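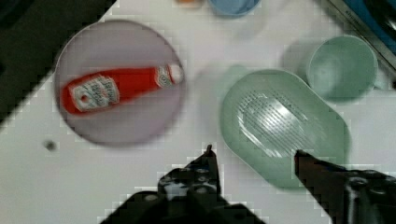
Gifty Agbenyega has been setting tables for other people for most of her working life, first in a hotel dining room and then in a lunch place she ran with her cousin. These days she picks the tableware for Norero, a small shop that sells plates, cups and odds and ends for the kitchen. I went to talk to her about everyday tables, the kind people eat eggs at, and we ended up spending most of the afternoon on color and ketchup.

She likes a white table. "You put anything on it and you can see what you have," she said. "On dark wood a gray plate goes away. On white, even a pale color holds up."

Her favorite combination at the moment is lavender and green. The plate she uses most is a large round one in a grayish purple, with a rim a shade darker than the middle. The cup is sage. The oval dish is closer to mint. None of them match, and she doesn't want them to.

"When I started, everybody bought a set. You got the box, you broke two plates, and then you had a set with two missing and it bothered you for years," she said. "If you buy them one at a time, a broken plate is a broken plate."

I asked her how many colors is too many. She thought three was plenty for a small table, and she counts the food as one of them. Ketchup she counts separately.

"Ketchup is red and the bottle is red and there is nothing you can do about it," she said. "People pour it into little bowls to hide it. Then they have a bowl to wash. Leave it in the bottle."

She doesn't mind where the bottle goes, either. At home it gets laid on its side on a plate while the rest of the table is being sorted out. Standing up, she said, it gets knocked over by the first person who reaches for the salt. She wipes the cap before it goes back in the refrigerator, and that is the whole of her ketchup routine.

Her colleague Yaw Antwi, who was unpacking boxes for part of our talk, disagreed. He wants the bottle upright and off the plate. "A plate is for food," he said. "I know there's food in the bottle. It's still a bottle."

The two of them have worked together since the shop opened. Yaw does the ordering and keeps the shelves, and he remembers what sold and what came back. The shop carries 300 different pieces, and he can tell you which ones are slow. Lavender was slow at first. Customers picked it up, said it was nice, and bought white.

"Then in October it started to move," he said. "I didn't do anything different. I put it at the front next to the greens, maybe that was it."

The greens have always sold. Gifty thinks people trust green in a kitchen. She is particular about the difference between sage and mint, and she held two sample tiles up to the window so I could see it. Sage has gray in it. Mint doesn't, or has very little. Side by side on a table they look deliberate, she said, as long as they aren't touching.

We talked for a while about ridged dishes, which she gets a lot of questions about. A dish with raised lines in the middle could be meant for soap, or for anything else you want to keep up off the bottom while it drains. She has customers who keep a sponge in one, and a man who uses his for radishes. She sees no reason to correct anybody. Her only advice is to choose one and stay with it. A dish that has held soap should go on holding soap.

Cleaning them is the complaint. Stuff collects between the ridges. She uses an old toothbrush and hot water, and does it when she does the sink. Yaw soaks his overnight.

For cups, she looks at the rim before anything else. A thick rim takes more knocks, and children can hold on to it. Thin cups look better on a shelf and she sells plenty of them, but she doesn't drink from them herself. She sets a cup well up and to the right of the plate, farther away than most people would, to keep elbows out of it.

I asked whether she ever buys a full set for herself now. She had one, she said, a wedding present from an aunt, white with a gold line, and it lives in a cupboard above the refrigerator. She got it down 2 years ago when her parents visited. Her father asked where the purple plate was.

Norero will add bowls in the same lavender next, if the sample comes back with the right rim. The first one came back too pink, and Yaw is using it for paper clips.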